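Zastance Mobile Usage Panel

Web traffic reporting by handset platform, browser and carrier

Zastance is a hosted reporting panel for site owners who need to know which phone platforms their visitors use. It reads the user agent string and client hints on each page request, matches them against a device table and writes one row per session. Raw IP addresses are not stored.

The device table holds 2608 handset models and 519 browser builds. It was last revised on 21 July 2024. Feature phones with proxy browsers are reported in their own group — earlier releases counted them under the proxy vendor.

Specifications

Collector: single script, loaded async
Reports: platform, OS version, browser, screen class, carrier
Export: CSV, JSON
Retention: 872 days
User seats: 2 included, more on request
Time zone: set per site

Sessions are counted by page view, so shares will differ from unit sales figures. A tablet that requests the desktop version of a site is listed as desktop unless client hints are present.
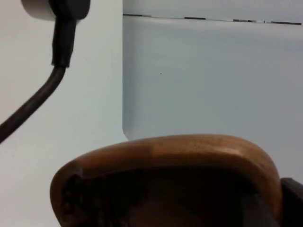

Black cable against a white wall surface
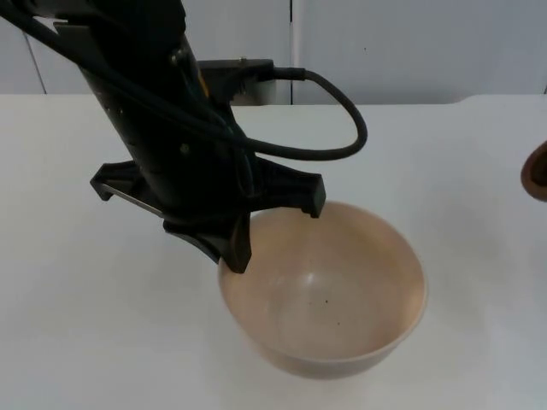 Sites moving from the Plonero counter can import old monthly totals through the Import tab. Daily rows cannot be imported. Version strings are trimmed to the major release during import, and unknown platforms go to Other.

The Stelico add-on splits carrier traffic into cellular and Wi-Fi. It is licensed per site and needs collector 2 or later.

Technical contact: Cornel Manole
Licensing: Suleiman Briggs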